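Notebook, bench 2, Jutville
2023-02-20
Entry by Ecaterina Sârbu

Subject: clearing and stacking, where we are

Back on the table-clearing job after a week on towels. Towels are parked. Mattes thinks the folding can be rescued with a bigger work surface, I don't, and we have agreed not to argue about it until the Fadadbridge visit is over.

The question Wiebke wants answered for the visit is a plain one: could the Reseo arm clear up after one person's meal without someone standing next to it? My answer today is no, but the gap is smaller than it was before Christmas.

Numbers so far. 275 attempts at "pick up bowl, put bowl on plate" since the start of the month. 27 of those needed a hand from one of us. Most were the same fault: the arm takes the bowl by the rim, tilts it on the way down, and lets go while one side is still in the air. The bowl then rocks. Twice it went over. The Makowska grip pads helped with slipping and did nothing for the tilt.

Elibariki changed the release on Friday so that it waits for contact on both sides before opening. Slower, 4 seconds more per bowl, but I would take that. A person waiting for the table to be cleared won't care about 4 seconds. A person with a chipped bowl will.

The pair we are working with is the blue bowl and the wide green plate. It counts as a good stack if the bowl is upright and sits inside the rim of the plate. It does not have to be in the middle. The one below is left of centre on the plate and I would score that as a pass.

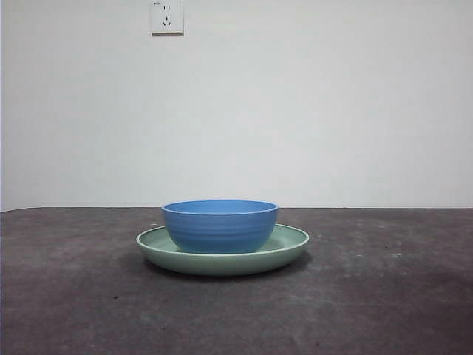
Still open

Lifting the two together. This is what a person does without thinking: thumb on the plate, off to the sink. We have been treating it as two jobs, bowl then plate, and it doubles the time. The plate is low and shallow, so getting anything under the rim is fiddly. Mattes wants to slide it to the table edge first. Worth trying, with something soft on the floor.

Cutlery. Not started. A spoon left in the bowl changes everything about where the arm can grip.

Leftovers. Everything so far has been done with clean, empty dishes. Hildegard asked at lunch what happens with an inch of soup in the bowl and I had no answer for her. Water first, then something thicker.

To do before the visit
30 more runs with the new release, same two dishes, bowl starting from different spots.
Ask Wiebke whether "one person's meal" includes a glass. If it does we need to say so now.
Elibariki to write down the contact threshold he settled on - it is only on his laptop at the moment.
Check the pads for wear.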